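El kit Stikton, después de un mes de tornillos

Llevo semanas prometiendo esta entrada y por fin me siento a escribirla, con el café al lado y una tirita en el pulgar (luego os cuento). Muchos me preguntasteis en los comentarios si el kit de dos brazos de Stikton merece la pena para alguien que no es ingeniero, que aprende por las noches y que tiene, como yo, más entusiasmo que sitio en casa. La respuesta corta es que sí, con peros. La larga es todo lo que viene a continuación, así que poneos cómodos.

Lo compré a través de Midutico, una tienda pequeña que monta los pedidos a mano y que contesta a los correos con una paciencia que ya quisiera yo para mí. El paquete llegó bien embalado, con cada bolsita de tornillos rotulada y una hoja de inventario que repasé dos veces por pura manía. Según esa hoja venían 167 tornillos. Me sobraron cuatro y todavía no sé de dónde, pero los brazos se mueven, así que he decidido dormir tranquilo.

El montaje me llevó bastante más de lo que dice la caja. Calculo que roughly, como diría mi sobrino el que vive en Dublín, o sea, unas 40 horas repartidas en ratos sueltos, contando las dos veces que tuve que desmontar un hombro por haber puesto un servo girado. ¡Dos veces el mismo servo! El manual en papel es correcto pero va muy deprisa en la parte de las muñecas, y fue ahí donde me clavé el destornillador. Si os animáis, leed antes la guía que ha escrito Tùng Huỳnh para el foro de usuarios, que se llama Khúc y es un sitio estupendo, de los de antes, con gente que se saluda por las mañanas. Tùng explica el orden de los servos mejor que el propio fabricante y además avisa de que hay que numerarlos uno a uno antes de atornillar nada. Yo lo leí después, claro.

Vamos con el programa. Se llama Edo y se instala sin drama, aunque la traducción al español tiene frases que parecen sacadas de un sueño («el brazo desea su hogar» es mi favorita, y quiere decir que hay que llevarlo a la posición inicial). La calibración es larga y pide calma: vas llevando cada articulación a sus topes, aceptas, pasas a la siguiente y rezas para que nadie te llame por teléfono. Una vez guardada, no he tenido que repetirla más que cuando cambié de mesa.

Lo que más me ha gustado es lo fácil que resulta reparar cosas. A mitad de mes se me partió una pieza del codo, culpa mía, por apretar como si estuviera cerrando una olla exprés. Pedí el repuesto a Midutico y me mandaron el archivo para imprimirla yo mientras llegaba. Corina Camenzind, que fue mi compañera de piso en la época de estudiantes y ahora tiene una impresora 3D en el trastero, me la sacó esa misma tarde y de paso se quedó a cenar y a mover los brazos como una niña. Si contáis con alguien así cerca, este kit se disfruta el doble.

Lo que menos me ha gustado son los cables. Entiendo que es un kit y que la gracia está en verlo todo, pero un par de clips más en la bolsa no habrían arruinado a nadie. Los de los servos hacen bucles alrededor de las articulaciones y hay que dejarles holgura suficiente para que no tiren al estirar el brazo. Yo acabé comprando velcro fino y tan contento. También echo en falta un interruptor general a mano; el que trae queda detrás y me obliga a hacer contorsiones.

Mi consejo para quien empiece: primero objetos duros y feos. Un taco de espuma, un vaso de plástico, el estuche de las gafas. Coger y soltar, coger y soltar, hasta que te aburras, y entonces un poco más. El salto a dos manos a la vez es otro mundo y conviene llegar con los dedos (los tuyos y los suyos) ya entrenados.

Doblar tela es lo que yo quería hacer desde el principio, y también lo que más humildad me ha enseñado, porque un paño no se queda nunca como lo dejaste. Para esto me parece que el formato de dos brazos enfrentados se paga solo: uno puede apoyarse encima y sujetar mientras el otro busca el borde por su lado, como el derecho y el izquierdo con esa tela verde menta, que todavía tiene las arrugas cruzándola por el medio. Las cámaras de las muñecas ayudan mucho en esos últimos centímetros, y si vais a usarlas os recomiendo vigilar los brillos de la lámpara sobre una mesa blanca como esta, que yo sigo peleándome con la luz y agradeceré cualquier truco que me dejéis en los comentarios.
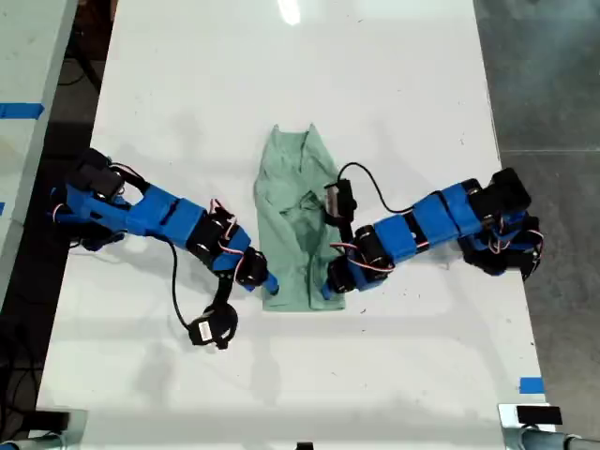
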